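About Us

Hi, I'm Hideaki Hamada, and I started Zavport with one question that friends ask me at every dinner: so when do I get the robot that does my chores?

Short answer, not yet. Longer answer, that's what we work on all day, and I'd love to tell you about it (my family has heard enough).

We're a small company, 11 people, in two rooms above a bicycle shop on Konutska Street. Before this I spent years at a packaging plant, where the machines were amazing as long as every box was the same box. Put a crooked one on the line and everybody had to stop and go fix it. Then I'd go home and look at my kitchen, where everything is a crooked box!

So what can machines do around the house today? Floors, pretty well. Moving a cup from one spot to another, most days. Wiping a counter, sure, if you're relaxed about the corners. Once you get to cloth, though, or anything that flops or folds or has a strap on it, things get slow. A shirt never lands the same way twice. An umbrella is worse, it's part stick and part fabric and the two don't move together. I could talk about umbrellas for an hour.

Shop floors are a bit further along, and that's where our first paying work came from. Gosetti, a parts supplier, asked us to look at their bin sorting, and we ended up with a setup that handles the plain, stiff parts and leaves the bagged ones to people. They were happy with that split. I was a little grumpy about the bags, to be truthful, and we're still picking at them.

For the home side we have a project called Ebihara, named after the street I grew up on. We take everyday jobs and do them by hand, with grippers, over and over, so the software has something decent to learn from. Our list has over 500 small chores on it. As of September 2020 we had 1,709 recordings we thought were good enough to keep, and a much bigger pile that we didn't. Folding and tidying take up most of our time right now, and they're the ones people write to us about the most.

Would I let a machine loose in my own kitchen tonight? With the floor, yes. With my grandmother's bowls, no way.

If you have a chore you really hate, send it to us! We read everything, and quite a few of the jobs on the list came from strangers' emails. We're also happy to have visitors, just write first so one of us can come down and let you in. The bell has been broken since December.
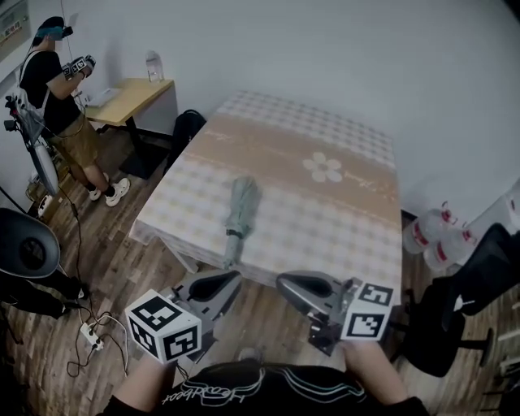 Umbrella on the table, grippers at the ready.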